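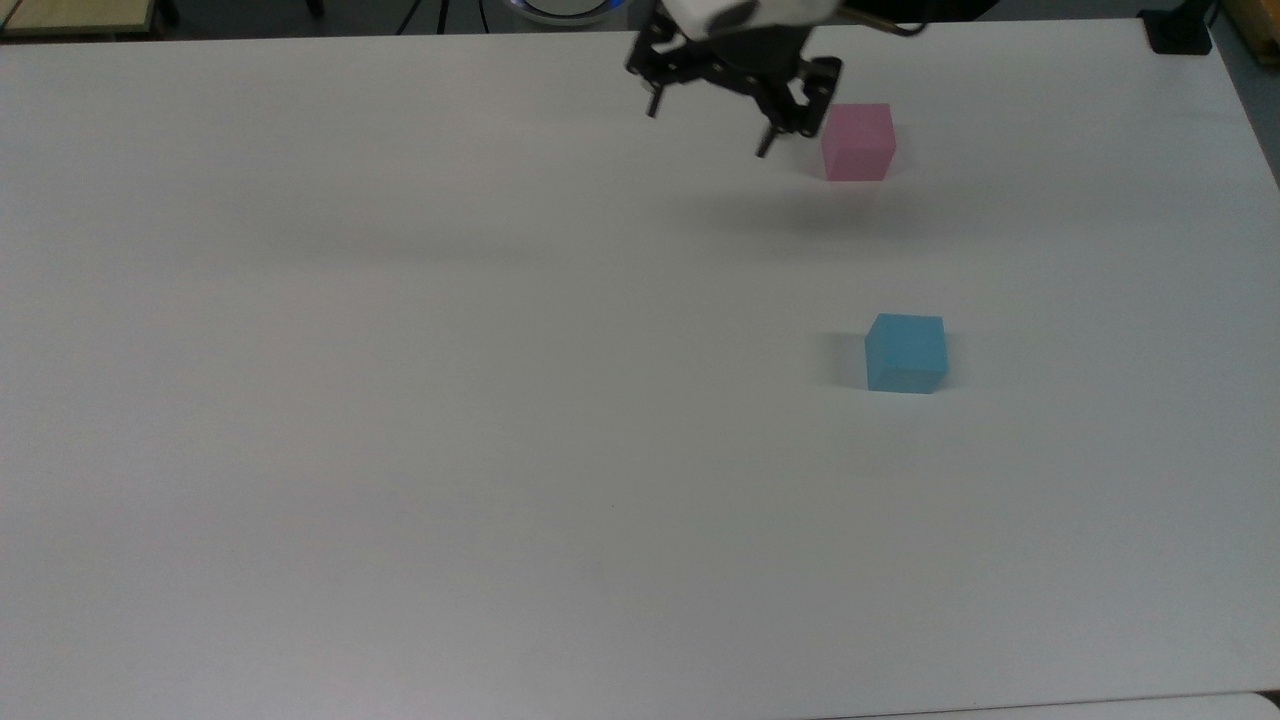
Svenja Schwaiger wants to know whether a smoke alarm that chirps once in the night and then stops still counts as working. No, Svenja, it gets a new battery - mine did the same in October and I ignored it for 10 days, silly me!

Last updated: July 1, 2022

My home fire check, with my own comments

Smoke alarms - press every test button. Landing fine, hall fine (very loud, sorry to next door).
Alarm age - look for the date on the back. Ours is past 10 years, so a new one is on the list.
Extension leads - no leads plugged into leads. Found one behind the telly. Guilty.

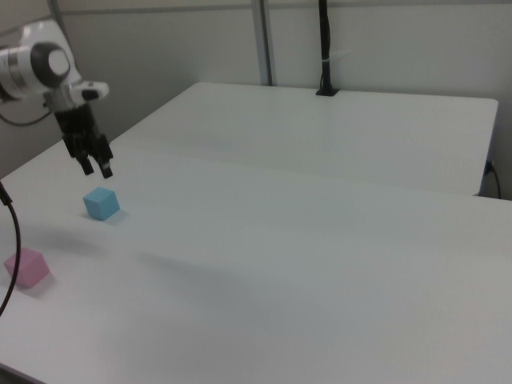 Tumble dryer - clean the filter and pull the fluff out from behind. I got a horrible amount, and a sock.
Door keys - on the hook by the front door, where everyone can find them in the dark. Failed, they were in my coat.
Fire blanket - within reach but away from the hob. Moved ours to the side wall.

I'll do the loft next, once I've found the torch.

Contact | © Vinzenz Koller | Back to top
We use cookies. OK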